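4.2 Rehearsal in simulation and the redistribution of attention

The claim most often put to us at Hurkberg was that simulation takes the tedium out of room service work. Staff were told that the two-armed robot would be taught to carry trays in a rendered building before it was allowed near a guest corridor, and that attendants would then be "freed for hospitality". We treat this claim with some caution. In our interviews, attendants described their new duties mostly as watching screens, judging attempts and filling in forms.

Under the Tanasarn arrangement, an attendant spends part of each shift at a desk reviewing simulated attempts supplied by the vendor, Dratora. The reviewer marks each attempt as acceptable, unacceptable or unclear. The training notes define an acceptable carry by the angle of the tray and the position of the crockery. They have no entry for what an experienced attendant does with her shoulder when a door is half open, or for the decision to make two trips.

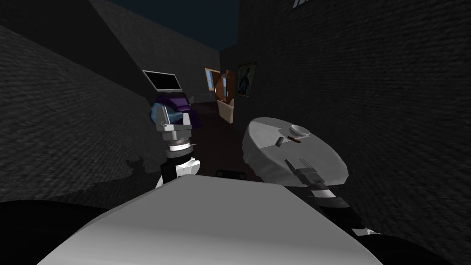
Figure 3. Simulated tray carry, with a bowl on the round tray held in the right gripper and the corridor ahead.

Attendants disagreed with the scoring more than management had expected. Of 1,327 attempts marked at the site, 200 were sent back for a second opinion, and the second opinion usually came from a supervisor who had never carried a tray for a living. Catalina Retamal, an attendant for eight years, put it this way: "They ask me is the tray level. I would ask where she's going to put it down." Her comment was entered in the free-text field. We could find no evidence that anyone at Dratora read that field during the study period.

There is also the matter of how much a reviewer can learn from the views provided. The software, Fisturel, offers views from the robot's body and from its grippers. The gripper views are the ones reviewers complained of, as walls and furniture tilt with the wrist and it takes some practice to work out which way is up. Management classed this as light work. Several attendants told us they went home with sore eyes and a headache, and that they missed the walking.
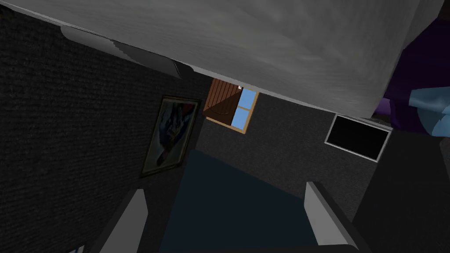 Leandro Navarrete, who supervised the review desk, defended the arrangement on the grounds that it gave floor staff a say in the design of the machine. We are not persuaded. A say limited to three buttons is a narrow one, and the wording on the buttons was settled before any attendant was hired onto the project. Nor was review time paid at a different rate, although it was described in the August staff bulletin as a skilled role.

A further portion of review time went to attempts in which the gripper held nothing. Reviewers were still required to enter a mark, and most chose "unclear". These marks were later counted in the vendor's report as instances of staff engagement, a reading we find hard to credit.
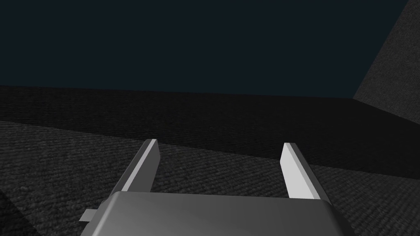 Figure 4. Gripper view with the fingers open and nothing held between them.

None of this shows that rehearsal in simulation is without value to the people who build the robot. Our concern is with the accounting. Hours moved from the corridor to the desk were recorded as hours saved, and the judgement attendants supplied there was recorded as feedback. Whether the tray work itself became any lighter is a question the site's own figures cannot answer, and we return to it in Section 5 using the shift diaries.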